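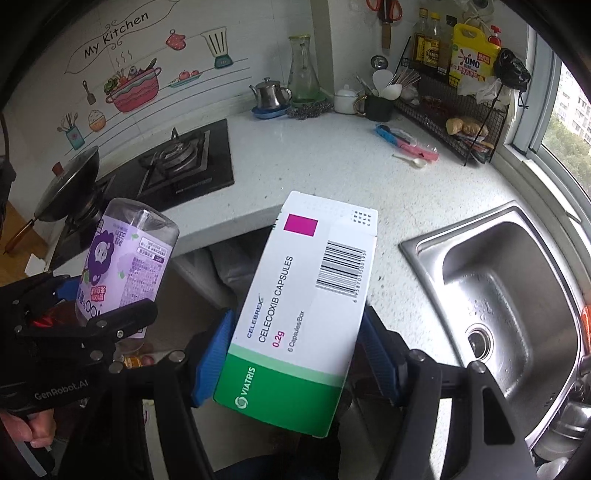

Fig. 5. Carton face with barcode, strength and pack size.

Sorting the medicine shelf

1. Clear the counter well away from the stove.
2. Read the name and strength on every carton. The one in Fig. 5 says celecoxib capsules, 0.2g, 6 per box. Don't trust the color.
3. Open the flap and count. A printed "6" proves very little.
4. Put drinks elsewhere.

Note: Labeled bins supposedly keep things in order. We doubt it. Check again in December.

Caution: Never combine two part-used boxes.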